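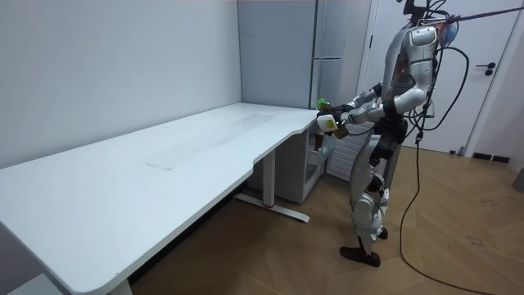 Fig. 1. Long white desk with a rounded corner; bottle with green cap and white container held just past the end.

Looking After Shared Rooms
Handout 3: The long desk
Skerkadton Adult Learning, Vaughan Room
Tutor: Sioned Jenkins
Notes updated 28/10/2023

Before the session
Please read the first two parts of these notes and have a think about one long surface you use with other people. It might be a desk, a kitchen worktop, a bench in a shed or the counter at the back of a shop. A rough sketch from above is plenty. Mark where people stand or sit, where they come in, and where things get put down when somebody's hands are full.

1. Why long surfaces are such a good subject
I love teaching this one! A small table sorts itself out fairly quickly, as you run out of room and have to clear it. A long desk lets you carry on for weeks. You push one job along and start another beside it, and by February there are layers. The geologists among you will feel at home.

For our purposes a long desk has a middle, two sides and two ends. Most advice on tidying is written about the middle. We are going to spend most of our time at the ends.

2. The narrow end
Look again at Fig. 1. The narrow end of a desk is where things arrive and where they leave. You come up to it with something in your hands, and whatever you are holding is already out in front of you, level with the top or a little above it. Putting it down takes no thought at all, so down it goes, right on the corner.

We call this the landing strip (Binta Onyeka's phrase from last year's group, and much better than the one I was using). A landing strip is a useful thing to have. The trouble begins when it doubles as storage and the next person has nowhere to land.

Things that help:
Keep a forearm's length at the end free of anything that lives there.
Choose one end for arriving and one for leaving, and tell people which is which.
Put the bin near the leaving end.
If the desk runs across the room at a slant, walk all the way round it before deciding which end people really use. I have been wrong about this more than once.

3. Corners, square and rounded
A rounded corner is lovely to walk past and kinder to hips and sleeves. It also has slightly less top than your eye gives it credit for. Stand a bottle where the point of a square corner would be and part of its base has nothing under it. Set bottles well in from the curve, and turn boxes so that a long side runs with the straight edge.

A pale top is a great help when clearing up. Crumbs, rings and dark bottles show at once. White things on a white top are another matter, and a plain white box can sit there for days without anybody noticing it. A patch of colour on the side, even a small one, brings it back into view. We will try this with the Nuto stickers in class -- bring your own if you have a colour you like.

4. Tall things and flat things
Bottles and boxes behave differently, and it is worth getting a feel for this before we move on to shelves.

Tall things want to be at the back, or against a side. They get knocked by elbows and by anyone reaching over them. Carry them upright with the cap on, and check the cap before you lift.

Flat-sided things want to be together. They square up nicely and you can read along a row of them. Their weakness is that they invite stacking, and the thing you need next is always at the bottom. I allow stacks of 2 in my own workroom and it has made me a happier person.

Carrying one of each is fine for a short distance if you hold them close to each other and in front of you, where you can see both. Anything further than the next table, use a tray.

5. Class exercise: reset the end
Work in pairs. Benjamín Mansilla will set out the desks before we start, so please leave bags and coats by the door.

First person: clear everything from the last forearm's length of the desk, one item or one pair of items at a time. Say aloud where each is going before you pick it up. "Back left." "Window shelf." "Don't know."

Second person: write down every "don't know". Don't help, however tempting it is.

Allow 11 minutes, then change places and do the other end. The "don't know" list is the real product of the exercise. Each item on it needs a home, and we will spend the second half of the session finding them.

A note on floors. Look down before you step back from a desk, especially with your hands full. Bags, leads and chair legs all collect at the ends, in the very place where you turn round. The floor counts as part of the desk in this course, and I will be asking about it.

6. From last year's group
Nga Hà tried the two-ends rule at the Unwood print workshop and found that people followed it only once the stools had been moved. Good observation. Furniture gives instructions more firmly than notices do.

Eirlys Prosser disagreed with me about the bin and kept hers in the middle, under the desk. Her sketches were very convincing. Have a look in the folder and make up your own mind.

For next time
Redraw your sketch after a week of keeping one end clear. Use a different colour for anything that crept back, and note what it was. Keep the first sketch too, as we shall want it for Handout 4 on shelves and cupboards.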